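Home
Posts
Reading
Garden
About
Older Newer

Learning Italian at my own slow pace

I have been learning Italian for 357 days. I know this because the app tells me every single morning, with a little burst of confetti, before I've even found my glasses. And after 357 days I still froze solid when a very nice woman on the phone asked me to spell my last name.

Some background! My husband's cousin married into a family near Lucca, and last March we got the invitation to come and stay for a couple of weeks. I said yes and then panicked. I had two years of high school Spanish and could order a pizza. So I signed up for the app, bought a secondhand grammar book with somebody else's coffee on it, and booked a weekly call with a tutor called Giorgia Gentile, who is patient and funny and does not let me get away with anything.

The app is fine for words. I can say that the turtle drinks milk, I can say that my uncle's shirt is green. What it didn't do was get me talking, and I put that off for months. Giorgia's fix was 30 minutes a week with no English allowed, even when I'm stuck. The first few were awful. I used the word "cosa" for pretty much every object in my kitchen.

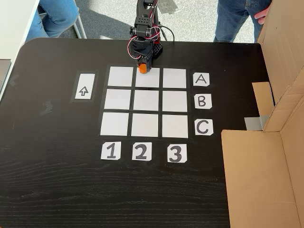
Prepositions are still my big problem. Why do you go "in" Italy but "a" Lucca, and then "da" somebody's house? I asked Raphaël Jacquet from our library conversation group, who speaks four languages and should know, and he said he just learned whole phrases and never looked back. So now I have a notebook with 81 of them in it – vado dal medico, sono in ritardo, that kind of thing – and I read a page out loud while the kettle boils. It's helping more than the grammar book ever did (sorry, grammar book).

The other thing that's helped is bad television. I found an old family drama about two brothers called De Luca who run a bakery and hate each other, and they shout so slowly and clearly that I catch nearly everything. I've watched the first 3 episodes twice each. My husband now says "ma che dici!" when I load the dishwasher wrong.

We leave in the spring. I'd like to get through one dinner without nodding at a question that wasn't a yes or no question. Giorgia says my past tense is coming along and my double consonants are a disaster, so I'm off to say "anno" and "ano" in front of the bathroom mirror until I can hear the difference.

Comments (3)

Marlene K.
Please practice that last one a LOT. I told my in-laws my age at Christmas dinner and it took years to live down.

tom_in_duluth
What's the show called? My wife is on day 60 and needs something with slow shouting.

Bea
The whole phrases thing works for German too. I still couldn't tell you why it's "zu Hause" but I never get it wrong now.

Leave a reply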